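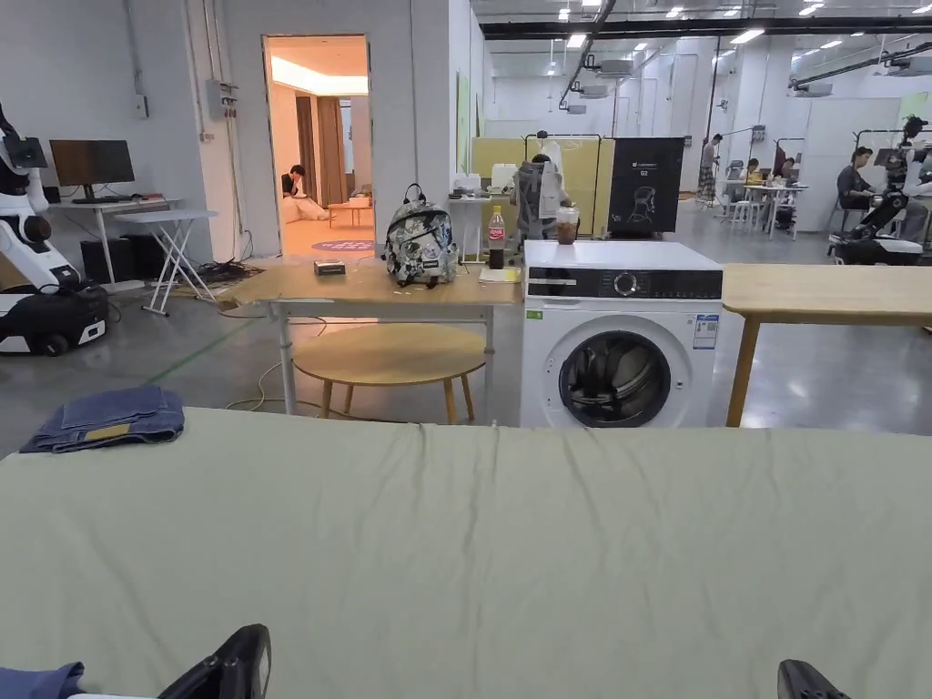 Folded jeans on the green sheet, waistband patch to the front.

Laundry tips from the folding room

Our folding area at Planden has changed more in the past year than in all the years I folded before it. We now have robots doing part of the folding, and those of us who used to do every piece by hand spend our shifts setting up, showing the grippers how a fold goes, and checking what comes out the other end. I love it! It has also made me a much fussier folder at home, so I've put together the tips that work in both places.

Cover the table first

A plain sheet over the folding surface is the cheapest improvement you can make. It stops denim sliding about, and a pale colour makes dark clothes easy to see - for you and for the machine. We settled on soft green after trying white, which swallowed every pillowcase we put on it. Smooth out the big creases before each batch and leave the small ones alone. At home, an old flat bedsheet on the bed or kitchen table does the same job, and you can shake the lint off outside.

Jeans

Do up the button and zip. Lay them flat, one leg over the other, and tuck the pointy bit at the seat back in so you have a straight edge. Bring the hems up to just under the waistband, then fold again into a rectangle. Keep the waistband patch on an outside edge. I never used to care about that, but when the patch is showing you can tell at a glance which way round the pair is, and a tall pile of jeans becomes much easier to sort through.

If the legs are stiff from the line, give them a good snap and run your palm down each seam. Stiff denim springs open, and a gripper will happily grab one layer and leave the other behind. So will a tired person at the end of a shift.

T-shirts and tops

Face down, sleeves in, sides to the middle, then fold up from the bottom. Pick one finished width and stick to it. At work we cut a strip of cardboard to the width of our shelves and everyone uses that strip. My own drawer at home has its own strip now (my family think this is hilarious).

Pinch, lift, then move

This one came straight from working with grippers. Two fingers can only hold what they've pinched, so you learn to look for the corner before you reach. I used to scoop things up by the armful and then untangle them. Now I pinch the corner, lift it clear, and only then carry it across. Try it with a fitted sheet and you'll see the difference by the second corner.

What has changed for us

The Irnilen crew, who look after the software side, ask us for a lot of plain folding. Over one stretch in March we got through 1,789 folds, and I can report that your wrists notice. We swap jobs every 50 pieces: one person folds, one feeds the table, one checks. Even if you have no robot and just a very large family, swapping every so often is worth doing. Standing in one spot making one movement is what hurts, so get up, load the washer, hang something, come back.

The other big change is that the fiddly knowledge counts for something. People who have folded for years know that a collar needs a tug and a pocket needs flattening, and all of that used to live in our hands and nowhere else. Now we're asked to slow down and say it out loud. A few of us found that annoying at first, me included! Then the training notes started filling up with our own words, and newer workers began using them too.

It isn't all smooth. Some shifts you spend more time straightening than folding, and the pace is set by the slowest part of the line. We asked Merrick, who run the site, to put breaks on the roster by the clock, and that helped a lot. If your workplace is getting something similar, ask early about breaks, table height and who gets trained on what.

A few odds and ends

Set your table so your elbows bend comfortably. Stooping over a bed is fine for one load and miserable for four.

Keep cups and bottles off the folding surface. A sticky ring on clean cotton means another wash.

Fold jeans before shirts. They make a steady base for the pile, and the lighter things stay neat on top.

Stop a pile at the height of your hand. Higher than that and it leans.

Empty every pocket before the wash, then check again at the fold. I still find tissues.

Next time I'll do fitted sheets properly, with the corner trick the Demelen night shift taught us.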